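Urndale Project, Manipulation Group
Minutes of the August meeting

Present: So-ying Mok (chair), Gheorghița Chiriac, Mei-kuen Mok, Tzu-hsuan Fu (minutes)
Apologies: I-hsuan Cheng

1. Minutes of the last meeting
Accepted with one correction. The camera calibration item belongs to Gheorghița, not Mei-kuen.

2. Shop counter task, collection status
Mei-kuen reported 546 demonstrations recorded, of which 88 were dropped for sync errors between the wrist and fixed cameras. Most of the dropped ones come from the Sunday session. The tray, the sandwich and the machine with the yellow panel stay in the layout for the next block. Gheorghița asked that the plug and cable be kept in the same spot between episodes, as the wrist view picks them up.
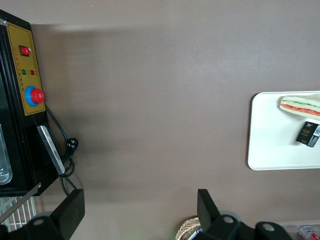 Fig. 1. Wrist camera view, gripper open, tray at right.

So-ying asked whether the wrist view alone is enough to find the tray. Gheorghița said it is when the arm starts low, but the policy drifts when it starts high. He will rerun the comparison with both views and with the fixed view only, 100 trials each.

3. Grasping small bottles
Tzu-hsuan presented the change to the grasp labels. Grasps are now marked at the moment the fingers stop closing, where before they were marked at first contact. The older labels were early by up to 30 frames and the policy learned to lift too soon.

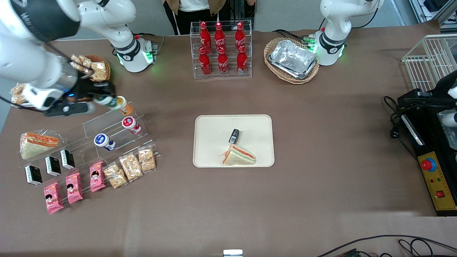
The new labels will be applied to the small drink bottles first and then to the boxes and snack packets. Mei-kuen is worried about the packets, which fold when squeezed and give no clear stopping point. Agreed to label a small batch by hand before deciding.

4. Write-up
The draft for the Worton workshop has a method section and no results section. So-ying wants the label change reported separately from the camera comparison. I-hsuan sent comments by email and these will be merged.

5. Actions
Gheorghița: camera comparison, both conditions.
Tzu-hsuan: relabel bottle grasps.
Mei-kuen: hand-labeled packet batch; check sync on the Sunday recordings.
So-ying: outline of results section.

Meeting closed at 4:10 p.m.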